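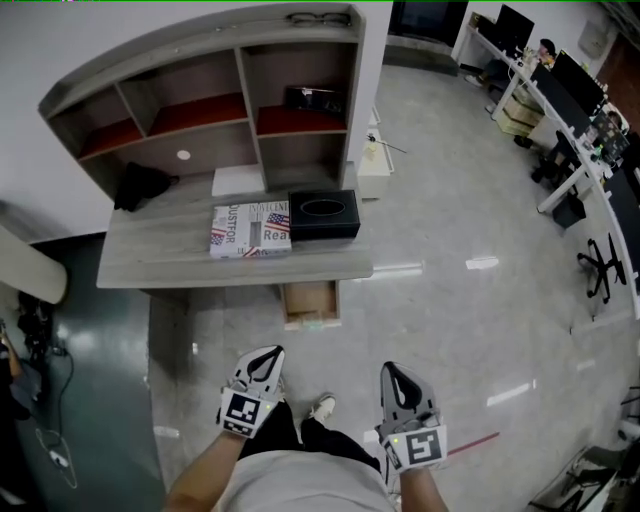 Home | Notebook | Rooms | Tidying | Older entries

April 16, 2019
Posted by the Skirkthorpe workshop desk

Okay, the gray desk. I said I'd write up where we've got to with it before I forget which bits I decided and which bits I only muttered to myself, so this is that.

I've more or less made my peace with the hutch. When we were choosing between the Draditz one and the Pakitz one I was all for Pakitz (deeper shelves, plain gray all through) and I sulked a bit when the Draditz won. But the orange-red bottoms in the compartments have grown on me! Dark things show up against them. The black case in the upper right compartment is easy to spot from across the room, and on a plain gray shelf I think I'd be hunting for it every time.

So, the upper row. Three compartments, and my plan is one kind of thing in each and no mixing:
Left: paper. Notebooks, the label sheets, anything flat that's still in use.
Middle: small stuff in a tray. Clips, tape, pencils, the good scissors.
Right: cases. The black one stays put.

I know the middle one will turn into a junk drawer with no front on it. It did at the old desk and it'll do it again, but a tray can at least be lifted out and tipped onto the desk for sorting, and I'd sooner do that once a month than keep everybody out of it with a sign.

The big bays underneath are harder. They look like they want big things in them, and as soon as you put big things in them you lose the back half of the desk. I'd like to leave the lower middle bay clear so there's somewhere to push work back when you need elbow room. The sides can take the binders, if we can get the binders down to a sensible number. The Tomoana job alone filled 8 of them and came to 2,544 pages, which I know only because I had to number them. Most of that can go into storage in May when the shelves down the hall come free.

Desktop rules, such as they are. Bags don't live on the desk. I'm looking at the black cloth thing on the left under the hutch, bag or jacket or whatever it is, and if it's mine I apologize to myself. There are going to be hooks. I want them on the wall side at shoulder height, and I'll put up two to start with and see whether they get used. The white thing tucked in under the middle divider can stay until I've sorted papers, and then it goes left with the rest of the flat stuff.

Top of the hutch: glasses only. I mean it. It's flat and it's at a handy height, so it's going to collect mugs and chargers and somebody's lunch. There's a pair of dark-framed ones up there toward the right-hand end, folded, and that's a fine place for them. I might stick down a strip of felt so they don't get scratched or slide about.

Things to get, and I've got 70 dollars to do it with:
- a shallow tray for the middle compartment (measure first this time)
- two hooks
- felt, a short strip
- 10 plain binder labels
- a desk lamp if there's anything left, which I doubt

I still want to try the chair on the other side of the room with this desk. The one we've been using has arms that bump the edge and it's driving me up the wall. Measure the arms too.

2 comments | 8 shares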